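The Tide Ledger

Qianru Qiu read the harbor gauge at Prostport every Monday at 6:40 in the morning.
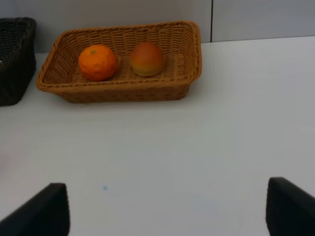
Why was the gauge read by hand when the Tessier recorder did the same job? The recorder had drifted twice in one winter, and the harbor office wanted a second figure in ink.

The ledger had 4000 ruled lines. Line 2279 was the last in Bernadette Ferrand's writing, which leaned left and crossed its sevens. Line 2280 was Qianru's. Between the two entries there was a gap of nine days, recorded as a dash.

In February she compared the ledger with the recorder's printout. The two columns agreed to within 2 centimeters until line 2714, where the ledger stood eleven higher. She checked the staff for slippage. The bolts were tight and the painted zero sat level with the brass mark on the quay wall. She checked the clock against the radio signal. It was four seconds slow.

Gangadharan Kandasamy came down from the office with a flashlight and opened the stilling well. The inlet pipe was half closed with mussels.

"The recorder is reading late," he said. "The water in the well can't keep up with the water outside."

"Then the ledger is right."

"The ledger is right on the flood. On the ebb you would find it low."

She turned back through the pages. Bernadette had taken readings on the ebb for six weeks in her last year, without explanation, and beside each one had penciled a small minus sign and a number. The numbers grew. The last was nine.

"Did she report it?" Qianru asked.

"There is a form for it," he said. He lowered the lid and tightened the wing nuts – first one side, then the other.

Qianru uncapped the pen. Under Remarks she wrote: inlet obstructed, see B. Ferrand, penciled figures. Then she waited for the ebb, and took the reading again.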